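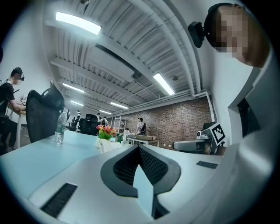

Section 7: Working with the hand gripper in a shared office

This section covers recording with the Plovix hand gripper in a room where other people are doing their own jobs. Prernov wrote most of the original guide for a closed lab. We run it at Vungate in an open office, so parts of it have been rewritten by the people who use the thing.

The sales sheet says the system "fits around the existing workday". Treat that as a claim to be tested. Our first month of use says the workday gives way first, usually at the desk closest to the operator.

7.1 Before you start

1. Check the booking sheet. A session is 30 minutes. If you need longer, book a second one and leave a gap between them.

2. Tell the people at neighbouring desks that you are about to start, and roughly where you will be standing. A message in the group chat is not enough. Half of them have it muted.

3. Ask whether anyone is on a call or about to take one. People wearing headsets may not hear you, so wait until they look up. Do not lean over their desk to get their attention.

4. Ask each person in view whether they agree to be recorded. If someone says no, move or postpone. They do not have to give a reason, and you should not ask for one.

Note: Face blurring is applied later, when the files are processed. It does not replace step 4. Blurring a face does nothing about a desk, a voice or a habit that everyone in the building would recognise.

7.2 Fitting and checking

5. Put on the head strap and adjust it until it stays put when you look down. Tight enough to leave a mark is too tight. Loosen it and start again.

6. Pick up the gripper by the handle. Do not lift it by the soft finger or the mesh surface.

7. Look over the finger for splits, grit or loose mesh. Wipe the ridged pads on the housing with a dry cloth. Do not use spray cleaner.

8. Open and close the gripper a few times with nothing in it. It should move freely. If it sticks, put it back in its case with a note and use the spare.

Caution: Do not test the grip on somebody's water bottle, flowers or phone. Use the objects from the task box. We have had words about this already.

7.3 During a session

9. Walk at your normal pace and keep your free hand clear. Look where you are going before you look at the gripper. Office chairs get pushed back without warning.

10. Keep off other people's desks unless the task sheet calls for that desk and its owner has agreed.

11. Stay clear of the bench robot when it is powered. Do not cover or move its square marker, even to tidy up. If it gets shifted, the position check has to be done again, and that costs someone an afternoon.

12. If a person walks into your path, stop and let them go by. They are at work too. A spoiled recording can be repeated.

13. Put the gripper down if your wrist or neck starts to ache. The original guide suggests "brief stretches". We suggest stopping.

Caution: Never hand the gripper to someone while it is recording.

7.4 Targets and what they count

The Medrano dashboard shows a running total for each operator. The target set in January was 2000 accepted recordings for the site. The dashboard stood at 297 when we last revised this section.

Be careful with that number. It counts accepted files and leaves out set-up, repeats, cleaning and the time spent asking people whether they mind. It also leaves out the interruption to everyone else in the room, who have their own deadlines and get no credit for putting up with ours.

Note: Your total is not to be used in a performance review. If a manager raises it, refer them to this page and tell your staff representative.

We have been told the recordings will take the dull lifting and sorting off our hands. They may. So far the work has been added to existing jobs — nothing has been taken away to make room for it. If you spend over two sessions a day on the gripper, write down which of your usual tasks were left undone and send the list to your supervisor. Keep a copy.

7.5 Finishing up

14. Stop the recording and wait for the light to go out before you take off the head strap.

15. Wipe the strap and the handle. The next operator will be wearing it straight after you.

16. Return the task objects to their box and the gripper to its case. Do not leave either on a shared desk.

17. Tell your neighbours you have finished.

18. Fill in the session log, including anything that went wrong. If someone withdrew their consent partway through, mark the whole file for deletion and do not upload it.

For charging and storage, see Section 8.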